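FAQ — Le tri automatisé à l'atelier Damau

Mis à jour le 31 mars 2023. Questions reçues des équipes, réponses courtes. On complète au fur et à mesure.

Est-ce que mon poste disparaît ?
Non. Pas de départ prévu. Le tri change, le contrôle et la réparation restent à la main.

C'est quoi Triltomel ?
Le nom du projet, lancé en janvier. Pinces à main d'abord, bras ensuite — pas avant la fin des essais.

Quels textiles pour l'instant ?
Maille, tissus épais, bandes, pièces avec bordure. Les fermetures éclair, plus tard.

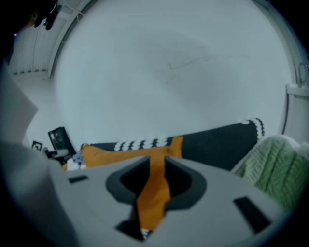 Bande orange dans l'ouverture de la pince, tissu noir à bordure blanche, maille verte à droite.

Il faut une formation ?
Oui, deux heures, sur le temps de travail. Inscription auprés du chef d'équipe.

Et les cadences ?
Pas d'objectif individuel pendant les essais. On vise environ 2 000 pièces par semaine pour tout l'atelier, pas par personne.

J'ai mal au poignet avec la pince, je fais quoi ?
On arrête, on le signale, on change de poste. Rotation toutes les trois heures maximum, même si tout va bien.

Les primes ?
Inchangées. Les question de paie vont au bureau — pas à l'équipe Triltomel.

Une panne ?
Poste 79. Ne pas démonter la pince soi-même.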